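About Us

Hi, I'm Unnur Thygesen, and I run Stovska, a little cooking school upstairs from the old bakery in Didville. If you've found this page you're probably wondering whether we're the sort of place where somebody in a tall white hat yells at you about your onions. We're not! (I can't chop an onion without crying either.)

I started out teaching my neighbours to make rye bread in my own kitchen, nine of us squashed around one bench with flour all through the carpet. By the following February there was a waiting list, and my husband very sweetly asked for his kitchen back, so I signed the lease up here.
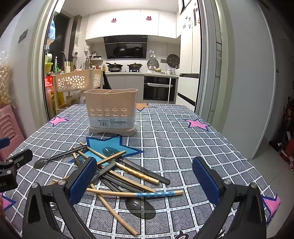 These days we run 24 classes a term. I do the breads and anything with butter in it. Subira Rashidi looks after the curries and the Saturday-style big breakfasts, and Tanko Jibrin teaches our after-school kids, who are frankly tidier than the grown-ups. Their favourite is pikelets, though the dumpling arvo comes very close.

Evening classes kick off at 6.30 pm and we sit down to eat what we've made, so please don't have dinner first. Bring an apron if you've got one you love, closed-in shoes and a container for leftovers. Tea's on us. Tell us about allergies when you book and we'll have a chat about swapping things around – gluten-free is easy most nights, just not on my bread ones, sorry!

We keep beginner classes to 30 dollars a head and I'd like them to stay there as long as the price of butter lets me. Gift vouchers are at the front desk, or ring and Muthoni will pop one in the post for you.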